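Fourie kitchenware library to stay open through winter

The kitchenware lending library in Fourie will keep its doors open through the winter after the town council agreed to cover the rent on its Bresik Street rooms. The money had been due to run out in September.

The library lends pots, kettles, mixers, canning jars and serving dishes to anyone with a local address. Members pay $2 a visit and can keep most items for up to two weeks. Larger pieces, such as the stockpots and the folding tables, have to come back sooner in the summer months, when they are booked for weddings and block parties.

Council records show that residents borrowed 3,701 items in the past year. Canning equipment was the most requested group, followed by cake pans and coffee urns.

Lizelle Van Wyk, who manages the library, told the council that many borrowers live in the new apartments near Tollo Park, where kitchens are small and storage is short.

"People don't want to own a preserving kettle they use one weekend a year," she said. "They want to pick one up after work and bring it back when the jam is done."

The vote was not unanimous. Two council members said the rent should come from the library's own fees and asked for a review of the price of a visit. Van Wyk said a higher fee would cost the library members, and that she would rather ask regular users to give a small amount each year. The council will look at the fees again in the spring.

Rent is only part of the cost. The library also pays for insurance, replacement lids and a weekly pickup by a commercial dishwashing service. Last year 49 items were taken off the shelves for chips, cracks or missing parts. Most were glass baking dishes. Members are charged for damage only when an item comes back unusable, and the charge is capped at half of what the library paid for it.

Under the new agreement the library will open two evenings a week until 8 p.m., along with its usual morning hours. It will also run a drop-off point at the Nirus shopping center, so borrowers on the east side of town can return things without crossing the river. The drop-off point will not lend items at first.

Donations are being accepted again. The library is short of teapots, large mixing bowls and measuring cups, and has asked people not to bring nonstick pans with worn coating. Electric items need to have their cords and plugs intact and will be tested before they are added to the catalog. There is room for roughly 200 more items once the new shelving goes up in the back room.

New members can sign up at the front desk with a photo ID and a recent utility bill. Renters whose bills are in a landlord's name may bring a lease instead. Existing members do not need to do anything, and their cards will carry over.

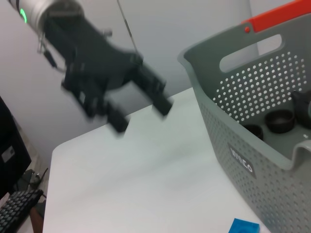
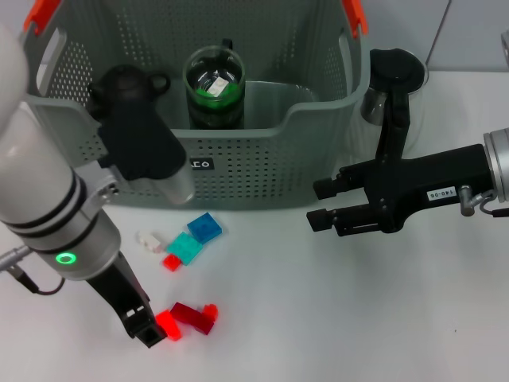

Oratile Oosthuizen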